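Grellum Feast Days: a word list and calendar of parish customs

README, last touched 4th April

What you have downloaded

A plain text collection of 1005 short entries on religious feasts, fasts and the food that goes with them, gathered from parish newsletters, church hall cookbooks and the backs of a great many printed programs. It started as Gordon Arsenault's shoebox of index cards on Whitsun and Corpus Christi processions. The shoebox is still in Candley. The cards are mostly legible, apart from the ones he wrote on the bus.

Files

entries.txt has one entry per line, tab separated. The columns are name of the day, other names, tradition, when it falls, what people do, what people eat, source.

movable.txt covers the days that depend on Easter, given as an offset in days. Pentecost is 49, Ascension is 39, and if you count the day itself you will get 50 and 40 and write to us, as others have.

sources.txt lists where each entry came from. Some 200 of them say "G.A., from memory." Treat those as you would any uncle.

notes/ holds longer pieces on well-dressing, rogation walks, Whit Monday bands and blessing of boats. Tyson MacPherson wrote most of them and will defend the one on cheese rolling to anybody who lets him.

How dates work here

Western and Eastern Easter get separate columns in movable.txt. They agree in some years and then wander apart again, and we have given up apologizing to people who planned a party around the wrong one. Fixed feasts are stored as month and day with no year. Where a parish has moved its feast to the nearest Sunday for the sake of parking, the original date stays in the date column and the move goes in what people do.

Saints with more than one day get more than one line. Saints with the same name get a number after it. The numbers mean nothing and imply no ranking, whatever the Kennedy parish office may think.

Spelling

American throughout, except in names of customs, which we leave the way locals write them. Whitsun and Pentecost are the same feast and are both in the list, cross-referenced. Please don't merge them. It has been done twice and undone twice.

Known problems

Food is better covered than prayer. People save recipes and throw out the order of service, so we know exactly how much suet goes into a Candley Whitsun pudding and very little about what was sung before it.

17 entries have no tradition filled in because the source was a tea towel.

The Orthodox entries are thin, and the Coptic and Armenian ones are thinner. Corrections from people who keep these days are worth more than anything we could copy out of a book.

The procession routes in notes/ describe streets as they were when the writer walked them. One goes straight through what is now a Fitside shopping center, and the band would have to take the escalator.
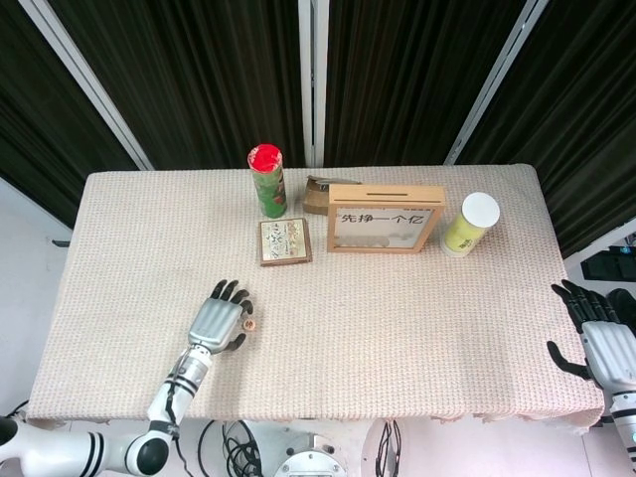
Adding an entry

Send a line in the same format, or just write it out in an email and Tyson will chop it up. Say where you heard it. "My grandmother" is fine, and a town to go with her is better. Keep the description under 800 characters. Gordon's entry on the blessing of the throats runs to several times that, but he was here first.

We don't take customs that a tourist board made up, unless they have lasted long enough for people to start arguing about the right way to do them.

Terms

Use it for anything you like, church bulletins included. Mention Grellum Feast Days if there's room at the bottom of the page. If you print the pudding recipe, print the whole thing, with the four hours of steaming. A short version went around last spring and Gordon is still getting calls.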